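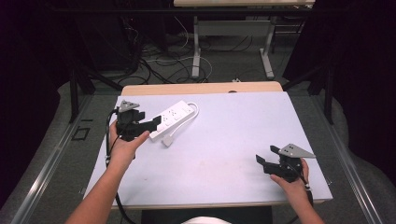

Bench tips: good practice with hand-held grippers

These are the house rules we use at Onddale when two grippers are worked by hand at a desk. Most of them apply to any small bench job with leads on it.

Setting out

Clear the board before you start. One item at a time, and its own lead counts as part of the item. Pens, mugs and phones go on another desk.

A power strip used as a practice piece must be unplugged at the wall and stay unplugged. Keep its plug on the board where you can see it. Never use the strip that feeds your own equipment.

A pale board is easier to work on than bare wood, as dark jaws show up well against it. Wipe it with a barely damp cloth and let it dry.

Cables

Run the gripper cables down towards you and off the near edge, one each side. Leave enough slack to reach the far corner of the board without a tug. If a cable crosses the work, stop and put it back.

Spare cable on the floor should be gathered and tied with hook-and-loop strips. Plastic ties get pulled too tight and damage the sheath. Tape down anything that crosses a walkway.

Hands and sleeves

Roll sleeves above the elbow. Take off watches and loose bracelets. Keep fingers behind the jaws, and never use your free fingers to nudge the item.

Gripping

Open the jaws only a little wider than the part you want. Hold a strip by its body. Don't lift it by the cord, and don't push jaw tips into the sockets.

For a short, springy cord, steady the strip with one gripper and move the plug with the other. Go slowly near the end of the lead, where it tends to flick back.

Breaks and checks

Stop for 2 minutes after every 29 goes. Check the jaw pads for grit and the screws on the top plates for play. Pads are changed at 2,000 closes, or sooner if they look shiny.

Write faults in the bench book with your initials. Uzma Khattak looks after spare pads, and Shahzad Orakzai has the key to the cable drawer.

Rules last changed January 25, 2026. Next review in May.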